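Furnishing by the room: a conversation with the head of fittings at Flimia

Flimia furnishes rooms for short and medium lets, and keeps its beds, seating and household appliances on one open floor until they are allocated. The head of fittings has held the post since the Susero building opened, and received us there in March.

Asked what has changed most, the head of fittings pointed to the bed. "Tenants used to ask about the sofa. Now they ask whether the headboard is padded, as they sit up against it in the evening with a book or a telephone." The department placed 1,544 beds last year, the greater part of them with upholstered headboards in beige or grey.

Pale fabric has its critics. "It marks, and we accept that. A cover can be cleaned or replaced. We send out a dark blanket with each bed, and most complaints stopped after that."

The floor extends to almost 4,000 square metres. Goods arrive in cardboard boxes from the Cluvia depot and are held for up to 30 days. Mattresses are unwrapped early. "A mattress needs to lie flat before anyone judges it. The creases in the cloth matter less than people suppose."

On the matter of order, the answer was brief. "Shelves fill up. We clear them at the end of the month, and the boxes go back to Cluvia."

The next project, Hemmin, will require beds and washing machines for 2 buildings. Deliveries are to begin once the headboard fabric has been agreed.

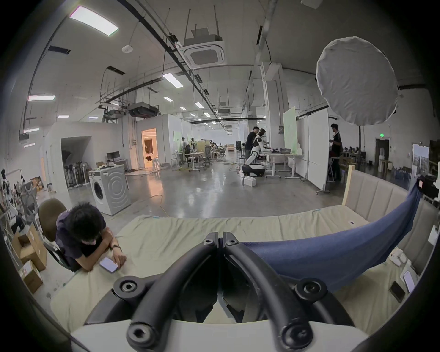

A cream mattress with channel-tufted headboard and dark blue blanket on the open floor.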